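Best way to store paper cups between events?

Posted in Kitchen & Catering by Ylva Brekke

Hi all! I look after the coffee corner at a small shared workshop, and every few weeks we have an open evening where everybody wants tea or coffee. We go through a lot of paper cups, the plain brown kind, and there are always leftovers. At the moment they go back in the torn plastic sleeve and get shoved on a shelf, and by the next open evening half of them have dented rims and a fine coat of sawdust on top. I threw out 21 last time (yes, I was annoyed enough to count) and it feels so wasteful.

I don't have a cupboard to give them. What I have is one open shelf, 15 inches deep, over a table where people are cutting and gluing things all day. Do you stand the cups up or lay them down? Box, bag, bin? And does anybody keep the lids in with them or is that asking for trouble?

3 replies

Kerubo Sang

Oh, I've had this exact fight with cups! We used to stand them in tall stacks and they fell over every time somebody leaned on the shelf, and once a stack of paper cups goes over it rolls for miles. Lay them down. I use a plain white plastic bin with handle holes at both ends, put the long stack in on its side, and tuck any odd ones in beside it facing the same way. Don't push the stack together hard or you'll spend the whole evening prying cups apart with your fingernails.

Two things I'd add. Wash the bin and let it dry overnight before the first load, because paper picks up smells like you wouldn't believe (ours tasted of dish soap for a month). And get one with a lid if you have sawdust. Mine came from Plistura without one, so I lay a clean dish towel over the top and tuck it down the sides, and that does fine in a room that's only a bit dusty. For yours I'd want the real lid.

Lids for the cups go in their own bag. I tried mixing them and they slide under everything and crack.

gilla_mellor

just buy fewer cups?? or ask people to bring a mug. we did that in March and it's been ok, 4 people forgot and they shared the spare mugs

Hevell

Kerubo's right about laying them flat. Measure your stack before you buy anything though. I got a nice bin on sale and it was too short by the width of my thumb, so now every stack has to be split in two. It's annoying but I'm too stubborn to replace it. Measure the inside at the bottom too, a lot of those bins get narrower as they go down and the label only gives you the top.

Handles matter more than I expected. Cups weigh nothing but a wide bin is awkward coming off a high shelf, and I like being able to get a hand in at each end and keep it level so nothing slides. 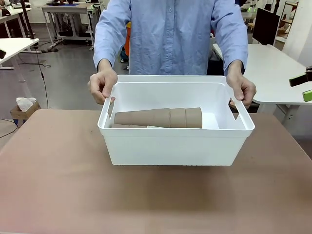 Can I put the loose cups back in with the clean ones after an open evening?

If they stayed stacked on the counter and were never poured into or handled, I put them back. Anything that sat out by itself near the milk goes in the trash, or I keep it for mixing paint. I also put the older cups where they'll get grabbed first. We had a stack that had been at the bottom since before I joined, and the seams had started to go.

One more thing on the sawdust. If you can move the bin to the lowest shelf at the far end from the cutting table, do that even if it means more walking. I moved ours 6 feet and the difference was huge. And wipe the outside before you open it, otherwise everything on the lid ends up in the cups.

Ylva Brekke

Thank you both, this is great! Going to measure the stack tonight before I get carried away and order something. Gilla, I did try the mug thing and we ended up with a sink full of mugs and no takers, but I might put out a few next to the paper ones and see who bites.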